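Filed under: Workshop log / Cells / Two-arm bench
3 comments · 0 shares

February, 7.40am start

Right arm again. Drifting low on the approach since the Stirkton job, worse after a long run. Checked the base plate bolts first, two of them took a good quarter turn. Marked up all of them with paint pen, both sides. Left plate fine.

Conduit on the right was rubbing at the wrist end, so gave it more slack. Don't overdo it, last time the loop snagged on the rail when the elbow came up. Left conduit untouched.

Re-homed both, hour counter says 2,780. Hagedorn sheet wants the wrist re-greased at that, did it, used the last of the tube. NEED TO ORDER, Prokthorpe had it cheapest.

Speed limit back down to 800 in the config, somebody had raised it. Please write it in here if you change it!!

Then mugs-and-tray layout for the two-arm check, grippers closing in from both sides.

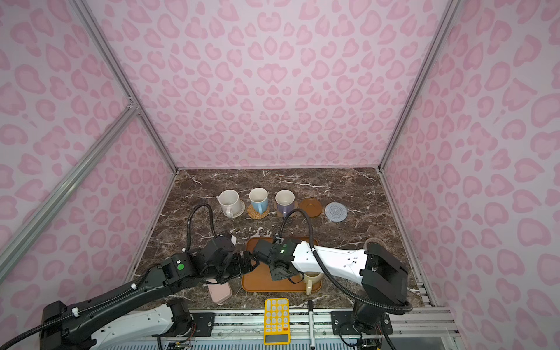 Ran the set 11 times. Right gripper pad still feels a bit slack when I wiggle it by hand, powered off. Might be the pad screw, might be the finger itself. Swap the pad first, spares in the Elavico box, bottom draw.

Offset on right z now 5 lower than the old vlaue, saved as new default. Old one commented out underneath.

To do: tidy wiring under the bases, proper clips this time. Recheck paint marks after the next long run.

Tags: maintenance, arms, calibration, grease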